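Hemp licenses in Orkton, one year on

I said last November that I would write about the county hemp license once we had been through a full season with it, so I'm doing that now. We grow on 13 acres outside Orkton, most of it for fiber, with a small strip for seed. Before the license we grew hay and lost a little money on it each year.

The application itself was short. The fee was $833, paid up front, and they don't return it if you are turned down. What took time was the field map. The county wants every planted corner marked, and our first map was sent back because the creek side of the lower field had been drawn as a straight line. I redrew it and mailed it on a Saturday, and the approval came by letter.

Testing is the part people ask me about most. An inspector has to take the samples, and the crop can't be cut until the results are back. There are 2 inspectors for the whole county. We waited through a stretch of good dry weather for ours, then cut in worse weather than I wanted. The results were fine. The stalks would have been better if we had cut earlier. 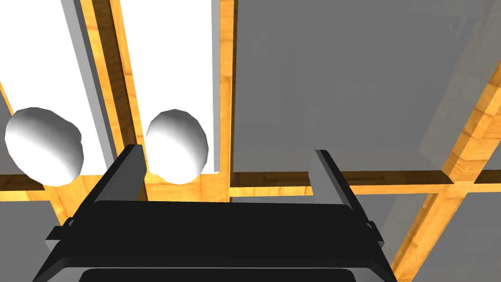 The other problem is where to take the fiber. The processor in Fovulville was supposed to be open by harvest and wasn't. That left Dikunitz, a longer drive, and they only take round bales under a certain moisture level. We had two loads turned away and had to spread them out in the barn and bale them again. I don't blame the mill for that. The limit is on their sheet and I had read it.

We planted Frota on most of the ground. It came up evenly and stood well in the wind – better than the neighbor's did – but it was slow to ret, and I probably would have pulled it off the field too soon without advice from the mill.

As for money, we came out slightly ahead of hay, if I leave out my own hours. The renewal form is on the kitchen table. I'll send it in, with the same map, and put a few more rows into seed along the road. The county says it is hiring another inspector before next harvest. I'll post again when the seed is in the ground.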